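Dratusetti Hand Dustpan, Long Grip
Product code: DR 598
Range: Dratusetti Cleaning Tools
Status: in stock

A one-piece hand dustpan for dry floor and bench sweepings. Sold singly or in packs of 6. Brush not included.
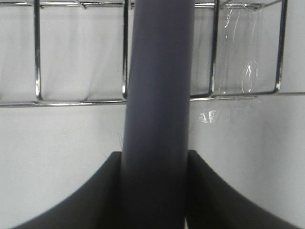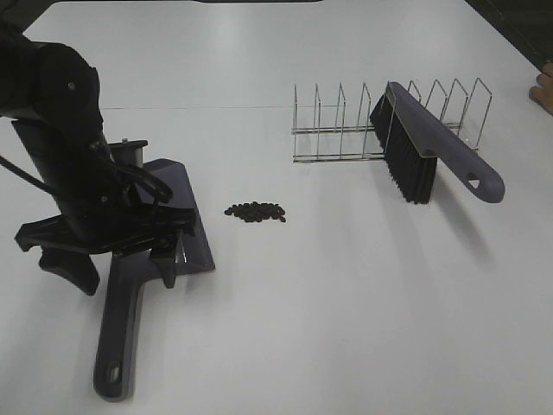 Two views. Second view: dustpan in grey-purple plastic.

General
The DR 598 is moulded in a single shot of polypropylene. Handle and tray are one part, with no glued or screwed joint to trap dirt. It is meant for workshops, kitchens, shop floors and storerooms where small amounts of dry waste are picked up many times a day.

Front edge
The lip is thinned towards the front so that fine dust passes over it with one stroke of the brush. It follows small dips in vinyl, tile and sealed concrete. On rough concrete the lip will wear faster, and the Tikow rubber-edged pan should be used there. The lip must not be used as a scraper.

Specification
Material: polypropylene, coloured throughout
Wall thickness at tray: 3 mm
Highest washing temperature: 70 °C
Finish: matt
Pack sizes: 1 or 6

Matching brushes
Dallo Soft: split fibre, for flour, sawdust and fine powder.
Dallo Medium: straight fibre, for general sweepings.
Shevchuk Stiff: for grit and metal chips. Sweep metal chips when cold.

Cleaning and storage
Wash in warm water with a mild soap, or on the upper rack of a dishwasher. Rinse and let dry before use, as damp plastic holds dust on the tray. Bleach will not harm the material at normal household strength but may dull the colour. Store flat or hung up. Do not stack heavy goods on the tray, which may set a bend in the lip. A bent lip can sometimes be eased back after ten minutes in hot water within the limit given above.

Not suitable for
Hot ash, embers, solvents, or liquid spills. For broken glass, use a pan kept for that purpose and wear gloves.

Ordering
Quote the product code and pack size. Single pans are sent by post; packs of 6 go by carrier. Unused goods may be returned within 70 days. Trade accounts are handled by Gianni Messina at the sales office. Further colours are due in June under separate codes.

Page last revised: April 27, 2023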